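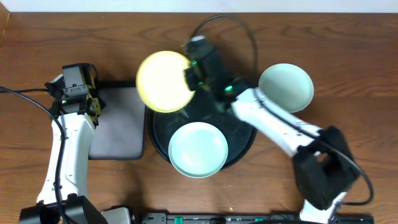 Rapport de projet, deuxième semestre
Entretien et réglage de la cellule à deux bras « Ikitz »
Kaiwen Jiang et Audrey-Anne Dhillon

Le sujet demandait une cellule capable de manipuler de la vaisselle « de façon fiable ». Nous doutons encore que ce mot convienne. Le guide Odent promet une remise en service en 58 minutes, et nous n'y sommes jamais parvenus.

1. Câblage
Les câbles noirs des bras forment de grandes boucles au-dessus de la table. Un câble trop court tire sur le poignet, un câble trop long finit par passer devant la caméra. Nous avons repris la longueur quatre fois, sans être convaincus par la dernière. Les clips verts du rail avant sont restés à leur place. 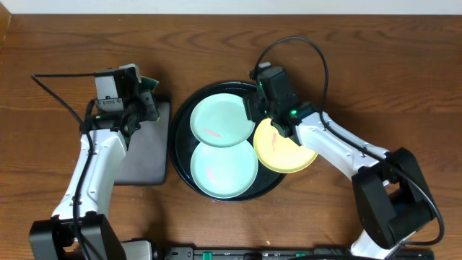

Faut-il refaire l'étalonnage après chaque démontage d'une pince ?
Dès que le support de caméra a été desserré, oui. Si seuls les doigts ont été changés, un contrôle de l'ouverture nous a suffi.

2. Prise par le bord
Les assiettes se saisissent par le bord, donc l'erreur de hauteur compte plus que l'erreur latérale. Sorensen, l'atelier qui nous a cédé les doigts, annonce 200 cycles avant usure. Notre journal s'arrête à 781 cycles avec deux jeux seulement, mais nous n'avons mesuré l'usure qu'à l'œil et ce chiffre ne prouve pas grand-chose.

3. Jeu dans le coude droit 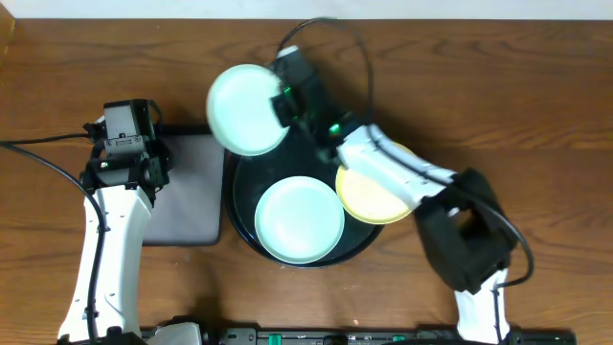
Le resserrage des vis du coude a réduit le jeu ressenti à la main. Reste à savoir si le gain vient des vis ou de la remise à zéro faite le même dimanche à Losarbridge. Il aurait fallu séparer les deux opérations. Le prochain groupe devrait commencer par là, avec un comparateur, et noter le couple de serrage, absent de notre journal.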